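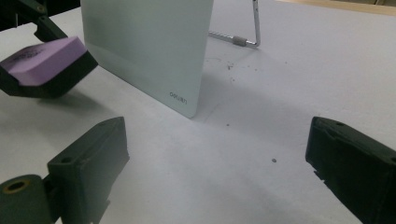 What I learned from sitting my placement exam at 34

Well, I did it! I registered for the adult college entrance exam in February, sat it last month, and I have a score, and the score is good enough to get me into the evening program at Votier. I have been grinning at strangers in the grocery store.

A few of you have been asking how the whole thing works if you have been out of school for a long time, so I'm going to write down what I remember while it's still fresh. I only know how my own testing center did it, so check with yours.

Registering

You can start the form online, but where I live you still have to show up in person to finish it. They take your photo, scan your fingers and check your ID against the name on your old school record. Mine did not match, because my school record has my middle name and my ID has only the initial. I stood at the desk picturing the whole year going down the drain, and then the lady typed for a bit and handed me a one-page form to sign. That was it! Still, if your names are different anywhere, bring the paper that explains it. The man behind me had to go home for his marriage certificate and he lives all the way out in Brosia.

You also pick your subjects right there, and you can't change them later without paying again. I had English and math as the required ones and then chose biology and geography. I had been going back and forth between geography and economics for weeks and settled it in the parking lot. No regrets, I love a river delta.

The practice session

Please go to the practice session if your center offers one. I nearly skipped it (it was at 7 in the morning and it didn't count for anything) and I am so glad my friend Azra Nikolaidis bullied me into the car. You sit in the same room, on the same kind of computer, and answer a short set of questions so they can see if the network holds up. Ours went down 10 minutes in. We all sat there looking at a gray box until someone restarted the server, and then it picked up right where we left off, with our answers saved and the clock paused. So when my screen froze for a few seconds on the real day, I just put my hands in my lap and waited. Without that practice morning I would have been a puddle.

It was also where I found out that you can move through the questions with the keyboard and skip the mouse completely. N for next, P for previous, and the letters for the answers. So much faster!

Studying with a job

I gave myself six months and used maybe four of them well. My first plan was an hour every night after dinner, and it fell apart in the second week. What stuck was half an hour before work, with the phone in another room, and one long sitting on my day off. Polyxeni Kontogiannis from the library set me up with old papers going back years, and I did every biology one twice. The second time through I wrote out why the wrong answers were wrong, which is slow and boring and taught me more than any video.

Math was the hard one. I had forgotten logarithms so thoroughly that I'm not sure I ever knew them. Vasilis Kelmendi, who teaches the free evening class at the Ebrahimi center, went over them with me 3 separate times and never once sighed. On the third go he had me explain them back to him, and I could do it - slowly, with a lot of arm waving, but I could do it.

The day itself

My slot was the first one of the morning. They let you bring in your slip and nothing else, no watch, no pen, no water at our center. They hand you a sheet of scratch paper and a pencil and you give both back at the end. It was colder in there than I expected and I'd wear a sweater if I did it again.

I did biology first, because I wanted to start out happy, then geography, then English, and left all the remaining time for math. I finished with a few minutes over and used them to change one answer. I changed it from right to wrong, I'm pretty sure. Oh well!

The score came by text message a few days later, while I was on the bus. I read it, put the phone away, took it out and read it again, and then called my aunt Drita, who screamed so loudly that the driver looked around.

Next up is the department's own screening, which is an interview plus a short written paper. If anyone reading has done the one at Votier, please leave me a comment. I'd love to know how long the written part is and if they ask you about your school years or more about what you do now.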